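How to Tell Whether a "Compostable" Bag Will Break Down

Green bags sell well, and I don't trust the color. Printers will put a leaf on anything. Before you feed one to your heap, try this.

1. Read the small print. "Degradable" promises nothing useful. "Compostable" often means an industrial plant, so look for the word "home."

2. Cut two strips from the same bag. Put one in a labeled jar in a drawer. Staple the other inside a mesh onion sack.

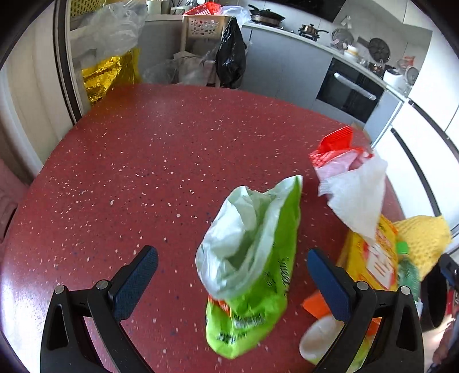
Lime green with a white inner layer. The color proves nothing.

3. Bury the sack in the middle of the heap, under at least 300 mm of material. Strips left near the top just dry out.

4. Dig it up after 100 days and compare it with the strip in the jar. Smaller pieces don't count as a pass. Rinse the sack over a fine sieve and see what you catch.

Manee Prasertsri wrote in to say her strips vanished by May. Maybe so, but she didn't use a sack, and I suspect they're still in there somewhere.

If you have a bag with two layers, peel them apart and test each one. Makers like to talk about the layer that rots.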